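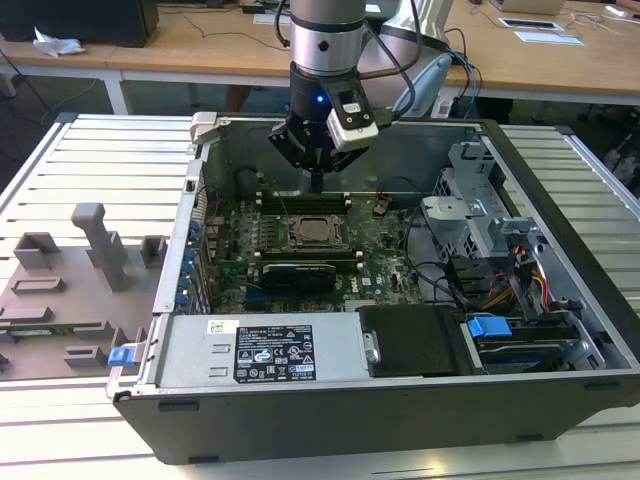

Old workstation strip and rebuild, which order do you do it in?

slatbench
12th March
Posts: 334

Right, I've got an old tower on its side on the bench with the cover off, and I'd like to settle something before I get any further. The CPU's out, the socket's open, the graphics card is still in its slot and so is everything underneath. My plan was CPU first, then memory, then leave the card alone unless it misbehaves. A mate reckons I should have had the card out before I touched anything else. Who's right?

It's going to be a spare machine for drawing work (nothing heavy) and I've got a budget of 150 quid for whatever it needs. I'd like to come in under 100 if I can!

jarnholm_jo
Posts: 2562

Your mate's right. Card out first, always. It takes ten seconds and then you're not reaching over it every time you want a memory latch. I've skinned more knuckles on graphics card brackets than on anything else in a PC.

tinwhistle
Posts: 150

Disagree, sorry Jo. If it's seated and it was working, leave it be. Those big office towers have loads of room when they're lying flat, and the blue clips at the back are a pain once they get old. I snapped one on mine trying to be careful with it.

What I would say is get something over that socket if you're stopping for a cup of tea. Bent pins are the one thing in there I can't fix, and I've tried, with a sewing needle and a magnifying glass and a lot of bad language.

slatbench

Good point about the cover, I've got one somewhere in the Obi bag with the spare screws.

Next question then. Memory. There are four slots on this side of the socket and I've only got two sticks for them, so which two do I fill? 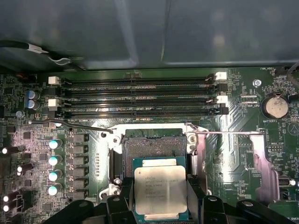
I had a go at finding the manual last night and gave up, the only copy I could find was a scan of a scan and the page with the memory table was just grey mush. I know the usual thing is matched pairs, but on the last one of these I did it wanted them in a daft order and beeped at me until I swapped them.

jarnholm_jo

Go by the latches! Plenty of the workstation boards use white ones for the slots you fill first and black for the second lot. If yours has a mix, put your pair in the white ones and see if it's happy.

And while you're in there, change the coin battery. They're pennies. I do it on every old machine whether it's asked for it or not, saves you wondering why the clock's wrong in April.

Nuria Arrieta
Posts: 100

Hello, long time reader. I'd be a bit careful with the white latch rule, it held on two of mine and didn't on the third. On that one the numbers printed on the board were what mattered. Take a torch to the little white lettering between the slots before you push anything in.

Also are you keeping the original power supply? I put a Zureck one in mine and had to send it back, wrong shape for the case and the plugs didn't match up either.

slatbench

Keeping the original, yes. It's a plain silver thing with a label full of warnings and I'm not opening it for anybody.

The torch is a good idea. I can read DIMM and CPU here and there but I need my proper glasses for the rest.

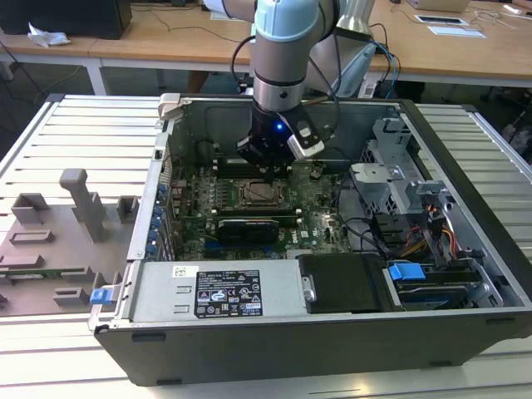
On the drives, I'm planning to pull the caddy with the blue handle and put an SSD in there. Has anyone used the Wekard adapters? Theirs is the cheapest I can find by a mile, which worries me slightly.

tinwhistle

I've got a Wekard one, it's fine. The screws that come with it are made of cheese, so use your own. Watch the power wires down by the drive cage as well, I trapped one under the metalwork once and couldn't work out why the lid wouldn't shut.

jarnholm_jo

I'd still have that card out, you know.

tinwhistle

We know, Jo.

slatbench

Ha! OK, this is where I've landed, shout if you think any of it's daft. The card is staying put for now (sorry Jo). If I lose any skin I'll come back and admit it.

1. CPU in. Line up the notches, lower it straight down, no sliding about, then the frame and the lever.
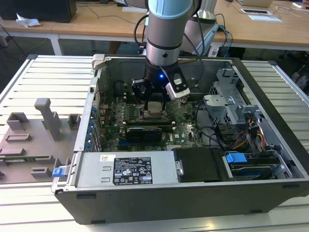
2. Paste and cooler. A blob the size of a pea, cooler screws done a bit at a time in a cross pattern.

3. Memory, after reading the lettering with the torch as Nuria says. White latches if the lettering doesn't tell me anything.

4. New coin battery.

5. SSD into the caddy with my own screws, wires tucked well away from the cage.

6. Monitor and keyboard on, power up with the side still off, and listen for beeps.

Nuria Arrieta

Looks sensible to me. I'd swap 3 and 2 though, it's easier to get your thumbs on the memory before the cooler's in the way.

slatbench

Oh that's a good shout, swapped. Adapter's ordered, so steps 5 and 6 will have to wait for the post.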